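Fiteo review: the follow-up tool I now open before my email

I sell packaging for a small distributor, and my follow-ups used to live in three places: a spreadsheet, my inbox and the back of my hand. We switched to Fiteo in July. I've now pushed 1,461 contacts through it, and I like it enough that I've started bringing it up at dinner (sorry, everyone).

Fiteo sits on top of your inbox and calendar and builds a single list called Today. Each line is a person, the last thing you said to them, and the next thing you promised. You work down it. If you told a buyer you'd send revised pricing after their budget meeting, that line shows up the morning after the meeting with your old quote already attached. The first time it did that to me I laughed out loud at my desk!

Setup took me a lunch break. The import wizard read our spreadsheet without complaint, including the column my predecessor had labeled "misc misc," and it caught most of the duplicates by itself. It did merge two branches of the same bakery chain into one account, and unmerging them was more clicks than it should have been.

The snooze button deserves its own paragraph. You can snooze a contact until a date, like anywhere else, but you can also snooze until something happens - they open the quote, they reply, their contract gets inside its renewal window. I have 29 contacts parked on renewal alone right now and I don't think about them at all. With the old spreadsheet I'd have been scrolling past every one of them each morning and feeling guilty.

Templates are good too. They're short by default, and there's a gray counter that starts nagging once your message gets long. I turned it off on day one and turned it back on a week later.

I tried Mirari before this, for most of a spring. Mirari has prettier reports, and if you manage a big team you may well want it for the forecasting screen. For one person carrying their own list it felt like filing paperwork about selling. Fiteo's reporting is plain by comparison: a bar chart, a table and an export button. My manager grumbled for a bit and then built what she wanted from the export.

Now the gripes. The phone app is slow to load on a weak signal, and I spend a lot of time in warehouse parking lots. Search doesn't forgive typos, so "Tang" finds our Tang account and "Tagn" finds you nothing. And the calendar sync double-booked me once, with Somton and a dentist. Support wrote back the same afternoon with a fix (a checkbox buried under Advanced) and it's behaved ever since.

Would I pay for it myself if the company stopped? Yes, on the single-seat plan, and I'd skip the call recording add-on, which I've used maybe twice.

Rating: 4.5 out of 5 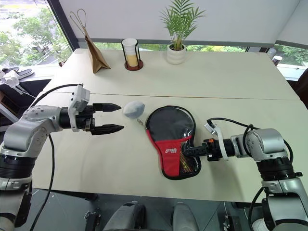
Posted by the Parking Lot Closer
Filed under: Sales Tools, Reviews

I write up the software I use on the road. Next up is a route planner, once I've given it a full month.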